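Home | Programmes | Reports | Contact

Dimmont Reading Scheme: progress report to the Flunel Fund

Last updated: June

Summary

The grant pays for home-delivered books to households on the Dimmont estate and a weekly reading hour at the Yao Street hall. Loans stand at 3,537 against a full-year target we had thought ambitious. We would ask the Fund not to read too much into that. A loan tells us that a book left the shelf. It does not tell us that a child opened it.

Loans and returns

Of the books lent, 863 are overdue, and we doubt that many of those will come back without a visit. The Cakatix lending software sends reminder texts, but it sends them to whatever number was given at sign-up, and a good many of those no longer work. The supplier describes its reminders as "smart". We have seen no sign of this and have gone back to putting slips through doors, which at least reach the right address.

Picture books go out far more than anything else. The longer chapter books, bought on advice given at the start of the grant, have hardly moved. We would not buy them again.

Reading hour

Attendance is good in wet weather and poor in dry. The early evening start of 5.30 clashes with tea in most homes, as parents told us before we began, and we should have listened. A later start is being tried over the summer. Schools report that children who attend are "more confident", but the same teachers said so in the first month, when hardly anyone had come, so we have left that finding out of our results.

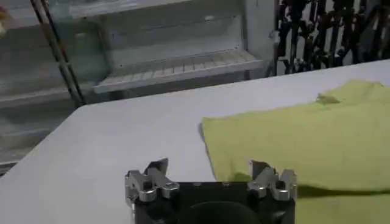

Spending and next steps

Spending is within budget, helped by a post that stayed empty for 4 months. This is a saving on paper only, and the work fell on other staff.

Before the next payment we plan to:

- write off books that cannot be traced
- replace 300 worn picture books
- ask Cakatix for a refund on the reminder service
- survey families face to face, with no tick-box form

We do not yet know whether reading at home has gone up. The survey may not settle it either, as people tend to give kind answers on the doorstep.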